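Cevura (software)

Cevura is a software package for planning and controlling the motion of robot arms in tabletop manipulation. It was first developed at Drundent, a research laboratory in Rulirville, under the direction of Ardalan Nouri. The package combines object detection, grasp selection, path planning and gripper control in a single program. Version 2 was released on February 1, 2023.

Overview

Cevura receives a written instruction, such as a request to pick up a bottle, and converts it into a series of arm movements. The perception module divides each camera view into separate objects and assigns a label to each one. The planner then searches for a path that keeps the arm and the gripper clear of everything except the chosen object. Household items and play food are common test objects, as their shapes differ widely and many of them overlap when seen from above.
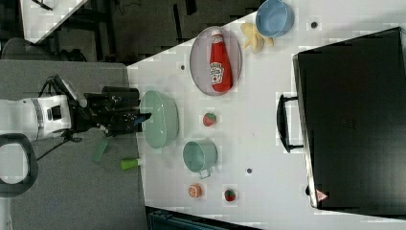
How does the planner treat an object it cannot name? It marks the space the object fills as an obstacle and plans around it, and the object stays unavailable for grasping until a label is supplied by the operator.

Grasp selection

For each labeled object, the software proposes up to 400 candidate grasps and ranks them by expected stability and by the room available for the fingers. Bottles are a difficult case. A bottle standing upright may be approached from the side, while a bottle lying down is usually taken across its body, and a plate with a raised rim beneath it limits how far the fingers can descend. Version 2 added a separate check for rims and edges, which is run before the path is computed.

The standard test set contains 3,695 recorded grasp attempts, of which 2,266 involve objects resting on or inside another object. The remaining attempts use objects placed directly on the table.
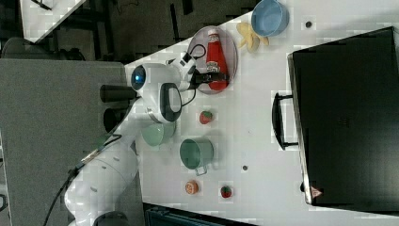
Vinzenz Aigner has argued that the ranking gives too much weight to finger clearance, and that a grasp lower on a bottle should be preferred only when the weight inside is known. His review of the method proposed a short test lift before any longer movement. The developers adopted the test lift in June as an optional setting, which is turned off by default.

Tooling

A companion program, Owino, records joint positions, gripper commands and camera views on a shared clock. Operators use it to replay an attempt step by step and to compare the planned path with the one the arm followed. The configuration file lists 672 settings, most of which are filled in automatically when a new arm is registered.

Limitations

Cevura assumes that objects remain still while a path is being computed. Shiny surfaces and clear containers can reduce the accuracy of the perception module, and the package does not support two arms working over the same table.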